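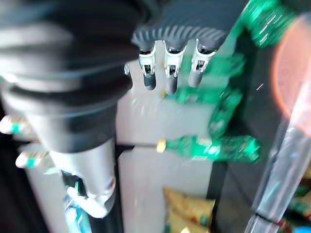

22. Mai
Eingetragen von Montri Chantharasri

Vormittags am Regal weitergemacht, diesmal nur die grüne Ware. Jintana wollte wissen, ob wir die Flaschen liegend einräumen können, damit das untere Fach nicht mehr halb leer bleibt. Liegend passt, aber nur mit Anschlag vorne. Ohne Anschlag rollt die Ilau-Flasche nach dem kleinsten Stoß los, mit der Öffnung voran, und bleibt dann quer liegen. Habe eine Leiste aus dem Restekasten vorgelegt, 8 mm hoch. Reicht für die vollen Flaschen, bei den leeren bin ich nicht sicher.

Die Beutelware von Avness ist das größere Problem. Die Folie ist glatt, und sobald man die Packungen schräg stapelt, rutscht der Stapel nach. Drei Varianten probiert:

- flach übereinander: hält, aber man sieht von vorn kein Etikett
- hochkant nebeneinander: fällt um, wenn das Fach nicht voll ist
- schräg angelehnt: sieht gut aus, hält bis zur ersten Entnahme

Wir bleiben vorerst bei flach. Jintana meint, mit einem Trennsteg alle 100 mm ginge auch hochkant. Stege müsste ich zuschneiden, Material ist da, die Säge steht aber noch bei Wubshet im Raum. Dort nachfragen.

Fachtiefe nachgemessen, weil im alten Plan zwei verschiedene Werte standen. Der kleinere stimmt. Den anderen durchgestrichen, nicht überschrieben, damit man später noch sieht, woher der Fehler in der Bestellung kam. Die Einlegeböden von Pratovine sind also zu tief bestellt. Umtausch ist angefragt, Antwort steht aus. Wenn sie nicht tauschen, kürzen wir selbst.

Nachmittags Entnahme geübt, 60 Durchgänge, immer abwechselnd Flasche und Beutel. Die Liste liegt im Ordner, hier nur das Wichtigste: Flaschen am Hals fassen taugt nichts, die drehen sich weg. In der Mitte fassen, übers Etikett. Bei den Beuteln immer den obersten zuerst und nicht von der Seite ziehen, sonst kommt der Rest mit. Klingt selbstverständlich, ist uns trotzdem mehrmals passiert.

Etiketten: die Sorte mit dem wasserlöslichen Kleber löst sich an den Ecken, wenn man sie oft anfasst. Bei einer Flasche habe ich mit Klebeband nachgeholfen - bitte nicht für die Auswertung verwenden, sie liegt jetzt im grauen Kasten unter dem Tisch.

Offen:
- Leiste festschrauben, zurzeit nur doppelseitiges Band
- Stege zuschneiden
- Nachbestellung Beutel, die jetzigen sind bis Juli durchgeknetet
- Regalplan neu ausdrucken und den alten abhängen (Jintana)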